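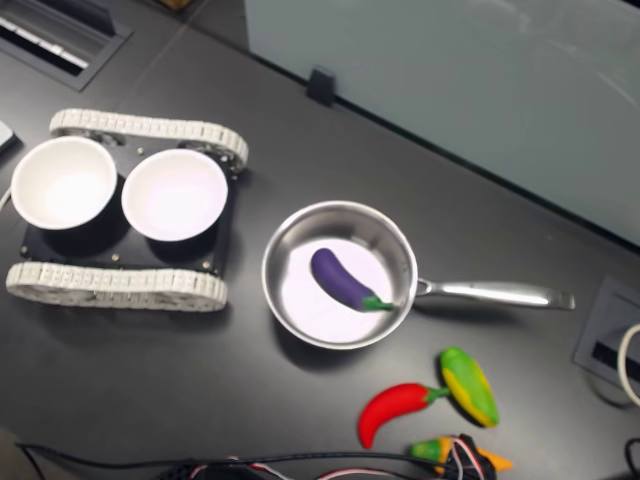
**Clearing up after dinner: can a small machine do it yet?**
Final report, group 2
Atieno Kinyua, Embla Nyberg, Abimbola Akinola
Supervisor: Frøydis Lindholm
August 4, 2018

## 1. What we set out to do

Our question was whether a low-cost machine can take over part of the work of clearing a table. We split the chore into picking up, carrying, sorting and putting down. Washing was left out. Embla had looked at dishwashers in her project last December and warned us that water would eat the whole term.

The carrying is done by a tracked base, which we call Hedlund in our notes. It is low and flat, with a black plate between two rubber tracks, and crockery rides directly on the plate. The picking up is done by an arm fixed to the bench. We did not try to put the arm on the base.

We used real bowls and a steel saucepan, and toy vegetables for the food. Toy food keeps its shape between runs, so a failed grasp can be repeated with the same object. It also means that our results say nothing about gravy, rice or anything else that sticks.

## 2. Carrying

We ran 81 carrying trials with bowls on the plate. The base was driven by its own program along a straight line, with one turn at the end.

- Straight driving was reliable once we had lowered the starting speed.
- Turning was the weak part. Tracks have to skid to turn, and the plate shakes while they do it. Bowls moved towards the edge, and two of them placed close together knocked against each other.
- Stopping gave little trouble except at full speed.

The plate has no rim. Abimbola wanted to add one, and we argued about it for a good while. A rim would hold the bowls but it would also get in the way of the fingers when the arm comes in low. In the end we left the plate bare and slowed the turns down. A thin rubber mat would probably have been the better answer, and we ran out of time to cut one.

## 3. Picking up and sorting

The arm had to take a vegetable out of the pan and put it with the others on the table. Of 33 attempts with the toy aubergine, most failures came from the same cause: the fingers touched the wall of the pan before they had closed. When the aubergine lay near the handle the program often gave up without trying.

Steel was also hard for the camera. The inside of a pan reflects the lights and anything held over it, and the depth readings had holes in them. Moving the lamp helped a little. The chilli, out on the table top, was much easier, although it rolled if it was gripped near the tip.

Lifting the pan by its handle was tried and dropped. The weight sits far from the grip and the pan swung round in the fingers.

## 4. How a person compares

Shanthi Majumder from the year below cleared the same table for us by hand. She stacked the bowls, tipped the vegetable out of the pan and carried everything in one go. We stopped timing after a few rounds – the machine took up to 1000 seconds when it finished at all, and the comparison was not telling us anything new.

Tipping the pan is worth noting. Our program had no such action in it. It could only reach in and grasp.

## 5. Answer to the question

For carrying light crockery over a flat surface, yes, if somebody else loads it and it is allowed to go slowly. For clearing a table without help, no. The parts work separately under conditions we chose, and joining them made every small error count.

## 6. For the next group

Start with the mat. Tie the cables down before the first run, as we lost several trials to wires catching. Try a pan with a dull finish next to the steel one and compare the depth readings. The driving program and the trial sheets are in the Ceseo folder on the lab drive, and Frøydis has the password.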